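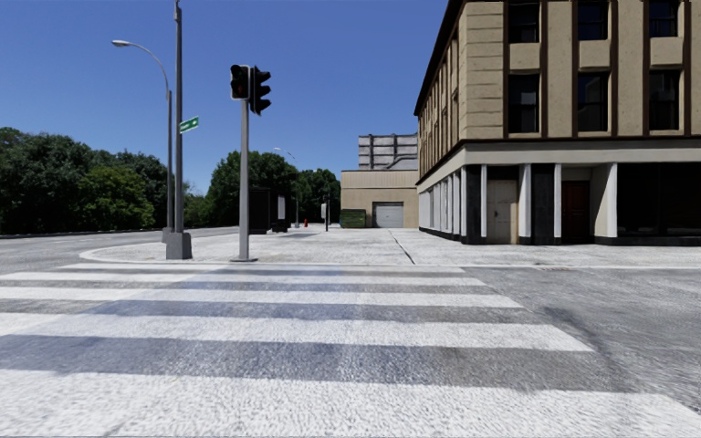
Mon 2 November

Glaze tests, ash greys, second batch

Kiln opened at nine and I'm so pleased with this lot! Of the 18 tiles, all but one came out clean, and the odd one out (tile 7) only stuck at a corner where I'd let the glaze run too near the foot. A rub with the stone and it's fine.

Mix was the same as the October batch except for the wood ash, washed twice this time and put through the fine sieve. I made up 900 g dry, split it, and left half plain. The other half got a little red iron, mixed to a paste first so it didn't float about in lumps like last time.

The plain half is a soft, slightly sugary grey on the Winesthorpe clay. On the Grenano clay it goes warmer and breaks to cream on the ridges — exactly what I was after in the spring and never managed. I keep picking them up.

Ash at 13 per cent looks like the one. Below that it's dry and a bit dull, above it you get runs. Lovely runs, mind, if anyone wants them for the insides of bowls, but not on anything with a flat bottom that has to sit on my shelves.

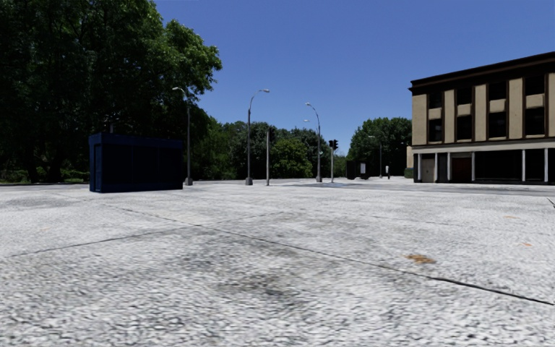

Subramaniam

Iron half: much stronger than I guessed. Two dips gives a deep rusty brown with black specks, one dip gives a patchy orange over grey, and the patchy one is the best thing on the whole board. Thickness matters a lot. I held one tile in for a slow count of five and it pooled along the lower edge, nearly black there and shiny as treacle.

Have put a wax line on the next set so we can see one dip and two dips side by side on the same tile.

Test 19 is on the bench, not fired yet. It's the single-dip iron over the white slip, brushed on rough so the strokes show through (I hope). If the slip flakes I'll try it on damper clay, as the Grevska notes suggest.

To do before the next firing:
Wash the rest of the ash. The big tub still feels soapy, so wear gloves.
Order more feldspar, we're on the last scoop.
Scrape and rewash the second shelf.
Label the new buckets on the side as well as the lid — the lids wander.

Cones: the middle one was bent right over at the top of the kiln and only halfway at the bottom. Both greys came from the top. Must put a pair of each on the bottom shelf next time, and a longer soak might even things up. Two mugs are going in with them, because I can't wait any longer to see this on a curve.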